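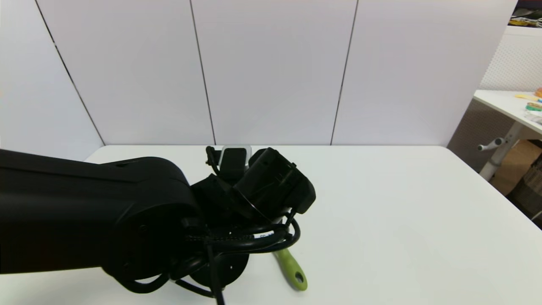
Cuelgo foto porque llevo tres semanas dándole vueltas al mismo asunto y en casa ya no me escuchan. Quiero montar el rincón de trabajo todo en blanco y no sé si me voy a arrepentir. La mesa blanca lisa me convence, y la mampara de paneles blancos de detrás también, pero luego me fijo en el mango verde lima que hay encima y pienso que cualquier cosa que deje ahí va a cantar como una sirena de ambulancia. Al fondo se ve otra mesa blanca con manivela en la pata, que es la que me tienta de verdad. Presupuesto: poco. Habitación: 11 metros con una ventana que da a un patio. Opiniones, por favor.

tornillo_flojo
Blanco en patio interior, bien. Blanco con café al lado, ya me contarás en noviembre.

Marquetera29
Yo tuve la Sulau blanca dos años y la limpiaba más que usarla. Goma de borrar mágica y a rezar. Lo del mango verde lo veo como ventaja: en mesa blanca encuentras las cosas. En la mía de nogal perdí un cúter negro durante un mes.

pata_coja
Discrepo con Marquetera29. La goma mágica es lija fina, le comes el brillo y luego se ensucia el doble. Agua, jabón neutro y bayeta. Y no pongas la mampara pegada a la mesa, que se cuelan los lápices por detrás y no los recupera ni un buzo.

Marquetera29
Dos años con goma mágica y la vendí por 100 euros, tan brillante no estaría pero alguien la quiso.

pata_coja
Alguien quiso también mi sofá, y no por eso era un buen sofá.

Ceder
La manivela: sí, sí y sí. Tengo una Clerthorpe desde hace tiempo, sin motor, sin enchufe y sin pitidos. Lo único, mira hacia qué lado sale. La mía sobresale justo donde paso yo y llevo el muslo decorado – a veces la pliego, casi siempre me acuerdo después.

tornillo_flojo
Para subirla y bajarla dos veces al año te sale más barato un par de tacos.

Ceder
Dos veces al día, caballero. Bueno, dos a la semana.

chiba_norte
Pregunta tonta, ¿las juntas oscuras entre paneles te gustan? Yo monté unas así y al principio las odiaba, ahora las uso para colgar mentalmente los cuadros que no he comprado. Si quieres quitarle frialdad, deja el rollo de cinta y los trastos de colores a la vista en la segunda mesa y di que es decoración.

El autor del hilo
Gracias a todos. Las juntas me gustan, lo del buzo me ha dolido porque ya lo he vivido. Voy a medir por dónde saldría la manivela y a comprar jabón neutro. La goma mágica la tengo en casa, así que haré la prueba por debajo del tablero.

pata_coja
Por debajo no le da la luz, no vas a ver nada.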